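Repair Clauses Belong in Every Public Furniture Contract

Public bodies buy a great deal of furniture and think about it very little. A town library, a records office or a community college will spend months on the choice of a software supplier and a single afternoon on the desks at which its staff will sit for the next 16 years. The purchase is treated as a minor matter, and the contract reflects that view.

The District of Plolladero offers a useful case. Its last furniture order covered 747 items, supplied by Skalano under a standard agreement. The agreement named a delivery date, a price and a warranty of 12 months. It made no mention of spare parts, refinishing or the return of damaged pieces. When the warranty ended in August, so did the supplier's duties.

Floors are handled differently. Most building departments accept that a wooden floor will be sanded and sealed again during its life, and they set money aside for the work.
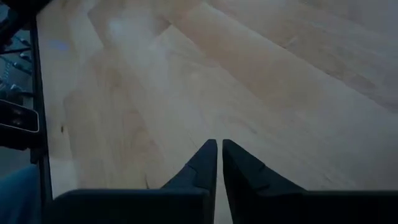 Pale wooden floorboards with staggered joints.

The same reasoning should apply to what stands on the floor. A solid wood top can be sanded many times. A chair with a cracked leg needs a leg. Yet Karlijn Visser, who reviewed the Plolladero order on behalf of the district, found that 300 pieces had been marked for disposal with faults that a competent workshop could have put right. The cost of replacement fell on the general budget, where it drew no comment.

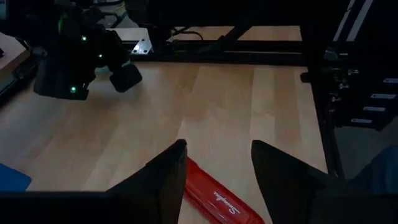

Suppliers object that repair clauses raise prices. In the short term they may. A firm that must keep parts in stock will charge for the shelf space, and smaller makers may hesitate to bid. Marlina Ngau of the Sopacua purchasing office has argued that the burden can be shared if neighboring districts agree on a common list of parts. Her proposal deserves a fair trial. It would give small workshops steady orders and would spare each district the task of writing its own rules.
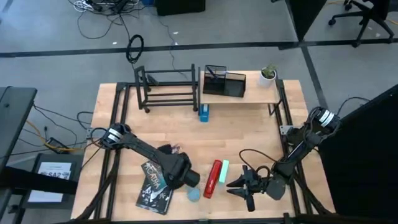

A butcher-block worktable in light wood, on a grey floor.

The Radus agreement, now under discussion among four districts, would require suppliers to provide parts for ten years and to publish repair prices at the time of sale. Its text is short and its demands are modest. Districts preparing new orders should adopt its terms now, before the next round of contracts is signed.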